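**Smell in reusable bottle wont go away, tried everything?**

posted by Zeyu Meng, 20 January 2022

Ok so I have a Jelis bottle, the tall steel one with the flip straw. Had it since April. Used it for water only for months, fine. Then I put a protein shake in it, one time, and left it in the car over a long weekend. You can guess.

Since then it smells. Not terrible with cold water but the second you put anything warm in – sour milk. Things I did already:

- dish soap, hot water, twice a day for a week
- dishwasher, top rack (the lid, not the body, the booklet says no)
- lemon juice overnight
- left it open on the windowsill

Lemon sort of worked for a day and then it came back. My sister says throw it out. It cost me 35 dollars and I don't want to. Is there something stronger that is still safe to drink out of after? Also is the smell in the steel or in the lid, how do I even tell.

---

**Kerstin Kuhlmann**

Its the lid. Almost always the lid. Test: wash both, dry both, put the body in one room and the lid in another with a bowl over each. Next morning sniff. Steel doesn't hold on to smell much, silicone does.

If it's the lid, take out the ring. There is a gasket under there, on the Jelis you need something thin and blunt to lift it, a butter knife is ok if you go slow. Mine was gray underneath and I had been "washing" it for a year. Gross. Also pull the straw out of the spout completely, and the little valve at the bottom if yours has one.

Then:

1. Baking soda, two spoons, warm water, everything loose in a bowl. Leave 6 hours.
2. Rinse. Scrub the ring groove with an old toothbrush.
3. White vinegar and water, half and half, 30 min or so. Not at the same time as the soda, they just cancel out and you get fizz and salty water.
4. Rinse a lot. Dry in pieces, don't put it back together damp.

For the body you need a real brush that gets to the bottom, a sponge on a fork is not doing it. Long handle, bristles right to the tip. Turn it at the bottom edge where the wall meets the floor, that's where the film sits.
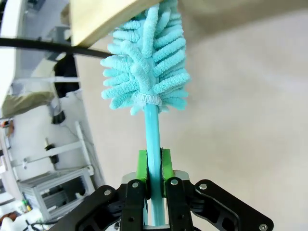

Consuelo Mateos wrote to me after I gave this same advice on another thread that the vinegar step did nothing for her and only a new gasket fixed it, so don't be shocked if you end up there. Old silicone can be too far gone. The rings are cheap, the Corkura shop sells them in a bag, check the diameter first. I ordered the wrong one and it leaked all over my backpack.

And no bleach in the steel one please. It can pit the inside.

---

**Yufang Peng**

denture tablets. one tablet, fill with warm water, leave overnight, rinse really well. works on coffee thermoses too. done

---

**Jiahui Xia**

Going to half disagree with Kerstin. I had smell in the steel part. There was a scratch all the way round near the bottom where I used to stir with a metal spoon, and milk stuff got in there. Soda paste (not soda water, a paste, just enough water so it sticks) rubbed in and left for the afternoon took care of most of it. Second round got the rest.

The tablets are fine but read the box, some are minty and then you have mint sour milk for two days. Ask me how I know.

Things that did NOT work for me: rice and shaking, coffee grounds (now it smelled like coffee and milk), freezer overnight.

Also store it with the lid off. I keep mine upside down on the rack, lid next to it, and only close it when I leave the house. Before I did that it smelled again inside a week even with nothing but water in it.

And keep shakes out of the straw bottle. I have a cheap wide mouth Nostesa cup just for that, no straw, no ring to speak of, goes in the dishwahser whole.

---

**Zeyu Meng**

Did the bowl test. It's the lid, the body smells like nothing. Got the ring out and yes, gray. Soaking now. If it's not gone by tomorrow I'll get the replacement ring, I measured it already. Thanks all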